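Handout 5: Recording Examples with Hand-Held Grippers

Reading before the session: course notes, sections on action spaces and camera calibration. Bring the log template from Sunday's mailing.

1. What one example contains

An example is a synchronized recording of one attempt at a task. It holds the image stream from each gripper camera, the opening width of each gripper, the estimated pose of each gripper, and a text label for the task. Head camera video is stored alongside when the station provides it. The learning system sees only these streams. Anything the operator knew but the streams do not hold is lost to training.

The reference task for this unit is two-handed work with kitchen items and a wire basket. The data set is named Tulinska and the target size is 1000 accepted examples. 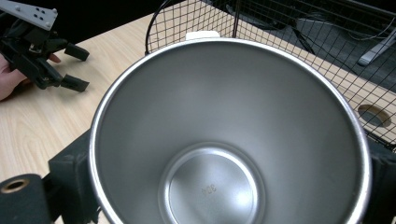
Senga Jardine
Course instructor, Robot Learning Laboratory

2. Close views and occlusion

A camera fixed to a gripper moves with the hand. When a large item is near the lens, it can take up most of the image and leave little of the table in view. A stainless steel pot is a useful test item for two reasons. Its rim is wider than the span of the gripper's fingers, so the grasp has to be planned on an edge or a wall. Its polished surface also produces strong highlights, and these shift as the camera moves.

Pose estimation depends on fixed texture. Table grain and the floor beyond the table count as fixed. A held item does not, because it moves with the gripper. If a held item covers most of the image for long, the pose estimate drifts and the example is marked "P" in the log.

3. Start and end of an example

Begin each example with the grippers open. Hold still until the recording tone, then move. Do not adjust your grip on the handle after the tone.

The approach should be slow enough that the table surface stays sharp in the gripper view. Plain areas of wood give the tracker little to work with, so avoid long pauses over them.

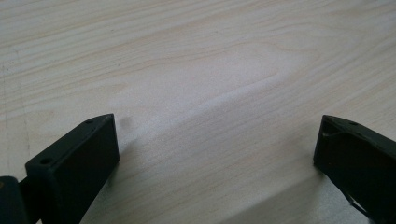

Should a failed grasp be deleted?
Keep it if the operator recovered and finished the task within the same recording. Mark it "R" so that it can be weighted or removed later.

4. Two-handed work

Both grippers are recorded for the full length of the example, including the one that is idle. The idle gripper may rest on the table. It should stay open and should not be set down outside the work area, as its stream is still part of the example.

When reaching into the basket, bring the fingers in over the open top. Contact with the wire rim is allowed but must be logged. Check before each block that both cables have enough slack to reach the far half of the table.
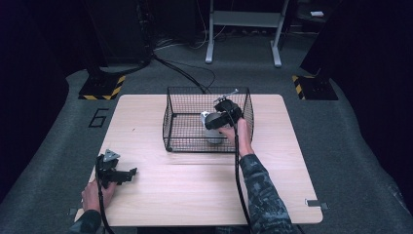 Figure 3. Right gripper closed on a white item in the wire basket; left gripper open at the table.

5. Review and splits

Each accepted example is checked by a second person. The July block produced 245 recordings, of which 34 were rejected in review. Most rejections were for pose drift, and the rest were for a missing label or a late start.

Split by session and never by single example. Neighboring recordings share lighting and item placement, and a random split places near copies in both training and test sets. The Brorkley station is held out in full for testing. Allbridge is used for training only.

6. To hand in

a) Ten accepted examples per pair, with log.
b) A plot of gripper width against time for one example, with the grasp and release marked.
c) One paragraph on a rejected example and the stream in which the fault first shows.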